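Shared Kitchen Walk-Through, Resto Building, Ground Floor
Checklist with comments
Done 5/3/22 by Ivone Honorato. Copy to Maiara Queiroz.

Good morning all, and thank you for leaving the place so tidy for me! I went through the sheet in the usual order, starting at the back door and ending at the sinks, and I have written more than the boxes really allow, as I always do. Please read the comments under your own area at the very least.

1. Back door and passage
Door opens fully from inside: OK
Passage clear: NEEDS ATTENTION
Comment: The Meireles flour delivery was stacked along the wall again, and I had to turn sideways to get by (and I am not a large woman). I know the storeroom is tight on delivery days, but the sacks have to go in before anybody starts cooking.

2. Fire extinguishers and blanket
Extinguisher by the range, gauge in the green: OK
Extinguisher by the office, gauge in the green: OK
Fire blanket on its hook: OK
Comment: Both tags are good through July. Maiara, would you call Karnia now and get us on their list? Last time we waited and waited.

3. Range and hood
Burner knobs turn and click off: OK
Hood filters clean: NEEDS ATTENTION
Comment: The filters on the left side are sticky to the touch. They go through the dishwasher very nicely on the hot cycle, so whoever closes tonight, please be a dear and run them through. The hood light is out too, and I have put a bulb on the shopping list.

4. Refrigerator and dry storage
Refrigerator at 40 or below: OK
Raw meat on the lowest shelf: OK
Everything labeled: NEEDS ATTENTION
Comment: Four tubs had no date on them. One smelled like a wonderful chicken stock and I was very sorry to pour it out, but with no date I have no choice. The tape and marker live on top of the refrigerator, and I have tied the marker on with string this time.

5. Cutting boards and knives
Boards free of deep grooves: OK
Boards stored standing up: OK
Knives in the rack, handles out: OK
Comment: I am so pleased with this section. The boards all looked cared for, and the bamboo ones have clearly been oiled. Keep them out of the dishwasher, please, as they split in there, and we have lost good ones that way. 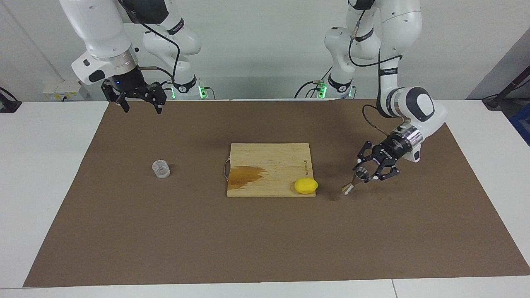
Can we use the same board for raw chicken and then for vegetables if we rinse it in between?

Use a separate board for each. A rinse leaves too much behind, so the chicken board goes straight to the sink for hot soapy water, then the sanitizer, then the rack to air dry.

6. Sinks and sanitizer
Hand sink has soap and paper towels: OK
Hand sink used only for hands: NEEDS ATTENTION
Test strips in the drawer: OK
Comment: I found coffee grounds in the hand sink, and a teaspoon. The Zatora sanitizer is mixed correctly, and thank you to the morning crew for writing the time on the bucket.

Open items to be closed before my next visit: passage, hood filters, hood light, labels, hand sink. Initial beside each one when you finish it and leave the sheet on the clipboard by the office. I will be back in 2 weeks, and if somebody is baking that morning I certainly won't complain.

Ivone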